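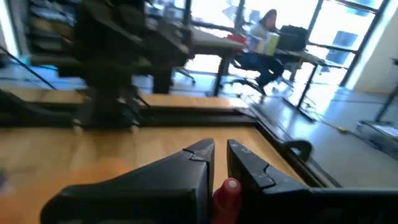
Kemeys Library Opens Its Evening Homework Room to Grown-Ups, Too

June
By Lowri Sayce

I've been writing these announcements for the Kemeys Public Library for a while now, and I don't usually get to share one I'm this excited about. Starting this month, the evening homework room on our second floor is open to adults as well as kids!

If you've ever tried to finish a GED packet at the kitchen table while somebody watches TV six feet away, you already know why people kept asking. We got 76 written requests through the suggestion box last year (plus plenty more at the front desk, usually while I was trying to find my glasses), and most of them wanted the same thing: a quiet place to sit after work, with someone nearby who can help with fractions or a cover letter.

So that's what we're doing. The room has 33 seats and stays open until 9 p.m. You don't need an appointment. You do need a library card, but we can make you one on the spot if you bring something with your address on it. Kids under 12 still need an adult with them after 7 p.m., same as before.

Amos Thibodeaux, who taught math at Trernard Middle School for most of his career, will be running the adult side of things. I asked him for a quote and he gave me this one: "I had parents come to conferences and tell me they couldn't help with the homework because they never got it themselves. I'd like to see some of them in here. Bring the kid's book, bring your own, I don't care which."

The money comes from a $3,069 grant from the Ikulach Fund, along with what we raised at the spring book sale. It pays for Amos's hours, new lamps and a second printer. Printing is free for the first ten pages each evening, then a dime a page after that. We've also added almost 700 study guides and workbooks to the shelves by the stairs, including test prep for nursing, trucking and the postal exam. The workbooks can go home with you for three weeks, but please don't write in them (I've erased so many crossword answers this spring).

One parking note. The lot on Zustero Street closes at 8 p.m., so if you plan to stay late, use the one behind the building. The back door will be unlocked until closing.

For questions, call the front desk or stop in and ask for Lowri. I'm usually there until five, and later on the nights I forget to go home.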